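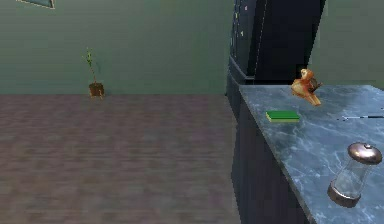
Rhona Jardine asked again why Willside residents pay $90 a year for parking when the lot floods every March. It was noted that she had asked this at the last 2 meetings, in nearly the same words.

Willside Residents' Association, minutes, 11/10/2025

Parking. Lajos Jakab reported that Grelora wants $2,000 to clear the drain. He thought this was high. He was asked for a second quote and said he had one, from Bucur, which was higher.

Motion to accept Grelora: carried, with sighing.

Newsletter. 146 copies of the fall issue went out with the wrong meeting date. Attendance tonight was better than usual.

Ivton Street gate. Still squeaks. Oil to be bought. Carried over from March.

Adjourned when the coffee ran out.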